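Last updated 22/04/2023

# Pantry and snack shelves: keeping boxed food in order

These notes cover dry storage at home, mostly the boxed and packaged things that get bought in numbers and then forgotten. They assume open shelving or a cupboard with fixed boards. Drawers are a different job and are on their own page.

## Before you put anything back

Take everything off one shelf at a time. Doing the whole pantry at once fills every bench in the kitchen and you'll be stepping over tins at dinner time.

Wipe the board with warm water and a little dish soap, then dry it with a tea towel. Bare timber should be left for half an hour before cardboard goes on it. Check the back corners and the underside of the shelf above for moth webbing, which looks like fine dusty thread. If you find any, throw out open flour, oats and nuts, and vacuum the screw holes and shelf pin holes before washing.

Pick up each box and shake it. A surprising number will be empty, or down to one bar and a wrapper.

## Setting the shelf height

Slotted metal uprights are the easiest system to live with. The brackets lift out and drop in again without tools, so you can set the gap to suit the food. Measure the tallest box you buy regularly and add three fingers of clearance so you can tip it out without scraping your knuckles.

Two brackets will hold a short board of snacks. Use three for anything long, and always for tins or bottles. Push each bracket down until it seats fully in its slot. A half-seated bracket will hold for weeks and then let go when somebody leans on the shelf.

Our uprights are the Rarneck ones, screwed into studs. Dionysis Bakalis put his straight into plasterboard with ordinary plugs and had the whole run come down in March, so find the studs first.

## Lining up boxes

Stand muesli bar and oat bar boxes upright with the big printed face to the front. Keep one brand together, then go by flavour within the brand. Children look for the colour of the box well before they read the name, and they'll put it back in the right spot if the neighbours stay the same. 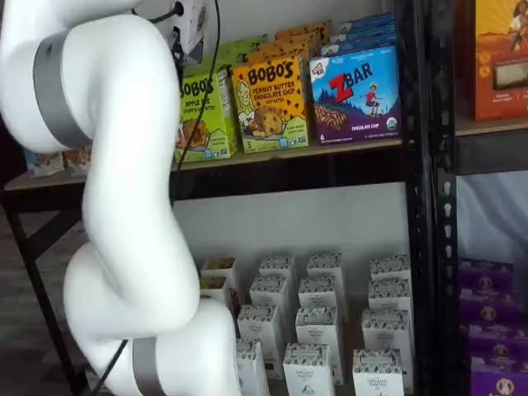
Flavours with nuts need more thought than the rest. If someone in the house has an allergy, give peanut butter bars a separate shelf, below the nut-free ones, so crumbs can't fall onto the others. Where it's only a matter of school rules, a strip of masking tape on the shelf edge marked HOME ONLY is enough. Kyriaki Stefanou uses a coloured peg clipped to the open flap, which also keeps the box shut.

Put duplicates directly behind the one in use. Don't lay a spare on its side across the top, as it hides what's underneath and slides off when the front box comes out.

## Dates

Write the month on the top flap in marker when the box comes home. The printed date is often on the bottom, and it's a nuisance to turn a full box over. New stock goes to the back.

If you decant bars into a basket, cut the date panel and the ingredient list off the carton and drop them in too. Visitors with allergies will ask.

## Opened boxes

- Tear along the perforation and fold the flap inside so the box still stands square.
- Once there are two left, move them to the lunch basket and flatten the carton for recycling.
- Keep chocolate chip bars off any shelf above the oven, toaster or kettle.
- Onions and potatoes go somewhere else entirely. Cardboard takes up the smell.

## Shelf liner

Smooth liner is fine for jars but lets light boxes skate about. Ribbed rubber grips better. Cut it a finger's width short of the front edge so it doesn't curl over and catch. Evanthia Gavalas leaves hers off altogether and wipes the timber weekly, which works if you keep to it.

## How often

A quick look before each shop, and a full clear-out at the end of every school term. Add anything missing to the list while you're still standing at the shelf.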